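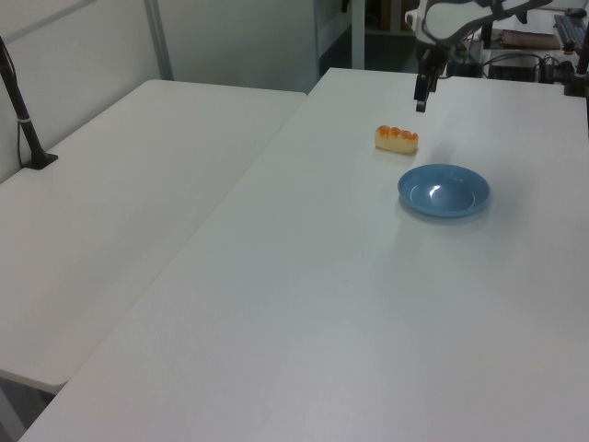
Zeridora opens its supper club kitchen to home cooks this May

By Celeste Teixeira
May

I've been writing these announcements for Zeridora for a while now, and usually I get to tell you about a new menu or a change in opening hours. This one's bigger, and I've been itching to send it out. Starting in May, our kitchen on the old Murer dairy site will be open to home cooks who want to make food and sell it legally, without having to build a commercial kitchen in their garage first.

We're calling the program Ristent. Przemysław Bednarek came up with the name on a train and none of us could talk him out of it, so Ristent it is.

If you've ever tried to sell jam, dumplings, or birthday cakes to people you don't know, you probably ran into the same wall I did. I used to make custard tarts for friends (my grandmother's recipe, with a bit more lemon than she would have liked) and at some point a café asked if I could bring them two trays a week. Great! Then I started reading the rules. I needed a licensed kitchen, a three-compartment sink, a separate hand sink, temperature logs, labels, and insurance. I gave the café a very embarrassed phone call and went back to making tarts for friends.

So when the back half of the dairy came up for rent last year, I had opinions. Loud ones, according to Teresa Bielecka, our head of operations, who had to sit across the desk from me while I had them.

What you get

The shared kitchen is 1,550 square feet with 7 cooking stations. Each station comes with its own burners, oven, prep counter, and a lockable shelf for your dry goods. The walk-in cooler and the dishwashing area are shared, and so is the big mixer, which you'll want to reserve ahead of time because bread people get to it first. There's a loading door at the back that opens straight onto the alley, so you can pull up, load, and go.

Bring your own knives and any specialty pans. We have sheet pans, stock pots, mixing bowls, scales, and more cutting boards than I thought a building could hold. Towels and aprons are included and go in the bin by the door when you leave.

Shifts run in four-hour blocks, from five in the morning until one in the morning. I know, one in the morning sounds awful, but the late block was the first one people asked about. Lots of our cooks have day jobs and kids, and the kitchen is quiet at that hour. You can put the radio on.

What it costs

Membership is $400 a month and covers eight blocks. Extra blocks can be added when the calendar has room, and there's a smaller plan for people who only need the kitchen before a market or a holiday. We went back and forth on pricing for weeks. Teresa had a spreadsheet, I had a feeling, and the spreadsheet won.

There's no long contract. You sign up month to month, and you can pause for up to two months a year if you're sick, traveling, or just tired. We also take a refundable key deposit, because keys walk off.

For the first group we're setting aside two memberships at half price for cooks who are starting with very little. The application is one page. Please fill it out even if you think someone else needs it more – let us do the worrying.

Help with the paperwork

This is the part I'm proudest of. Every new member gets three sit-down sessions with Marlies Reisinger, who spent years inspecting restaurants and now spends her time helping people pass. She'll go through your recipes with you, work out which license you need, and check your labels for the allergens people tend to forget (sesame, folks, it's always sesame).

"Most of the cooks I meet are already careful," Marlies told me. "They keep a cleaner kitchen than a lot of places I used to visit. They just don't know which form comes first, and the forms don't tell you."

She'll also run an evening class on cooling and reheating that's open to anyone in the neighborhood, member or not. Bring a notebook. She goes fast.

Who's already signed up

We ran a small tryout over the winter with five cooks, and they've all stayed on. One makes pierogi with fillings I'd never have put together, including a smoked plum one that I think about far too often. Another bakes flatbreads for two grocery stores. Benedikt Trummer, a retired piano tuner, makes mustard. Four kinds, all of them pretty fierce.

I asked Benedikt for a nice quote and this is what he gave me: "It's a good stove. The drain was slow in February and they fixed it." Thank you, Benedikt.

Between them, the tryout cooks sold 2,065 orders from their first week through the end of winter. Some of those were a single jar of mustard and some were trays for a wedding, so take the number for what it is, but I was thrilled. I may have rung the bell in the hallway. People came out of their offices.

What we changed after the tryout

Our winter cooks weren't shy, and I'm glad. They told us the original booking page was confusing, so Wyss, the small design shop upstairs, rebuilt it for us. You can now see every open block for the month on one page and swap a shift with another member without emailing me at midnight.

They also asked for more cold storage. We've added a second reach-in fridge, and each member now gets a full shelf instead of half of one. Everything has to carry your name and a date. Unlabeled containers get tossed on cleaning night, and yes, that includes mine – I lost a perfectly good pot of soup that way.

The last change was the tasting table. Once a month, members can put out samples in the front room and neighbors can come in and try them for free. We invite local shop owners too, and a couple of standing orders have already come out of it. If you run a store, a café, or a lunch counter and you'd like to be on the list, write to me and I'll add you.

How to apply

Applications open at nine in the morning on the first of May and stay open until the spots are full. You'll need to tell us what you make, how often you'd like to cook, and whether you've sold food before. It's fine if you haven't. We'll call everyone back, and the ones who look like a good fit will come in for a walk-through with Teresa.

You don't need to live in the neighborhood, but you do need to be able to get here, and parking out front is limited to one hour. The bus stops at the corner. If you use a wheelchair or have trouble standing for long stretches, ask about station two, which has a lowered counter and more room to turn.

We can't take anything involving raw milk, home canning of meat, or alcohol for now. We've had requests for all three, and Marlies is looking into what it would take.

For the press

Reporters and photographers are welcome to visit in the first two weeks of May. Mornings are best if you want to see bread, and late afternoons are best if you want to be fed. Przemysław can talk about the building, the renovation, and the finances, and I'm happy to put you in touch with any of the cooks who've said yes to interviews. Please give us a day's notice so we can find you a hairnet.

About Zeridora

Zeridora runs a supper club, a weekday lunch room, and now a shared kitchen in the former Murer dairy. We're an independent company with a small staff. The supper club seats guests at long tables in what used to be the bottling room, and the menu changes whenever the cooks get bored with it.

Contact: Celeste Teixeira, Zeridora press desk | © Zeridora. All rights reserved. | Back to top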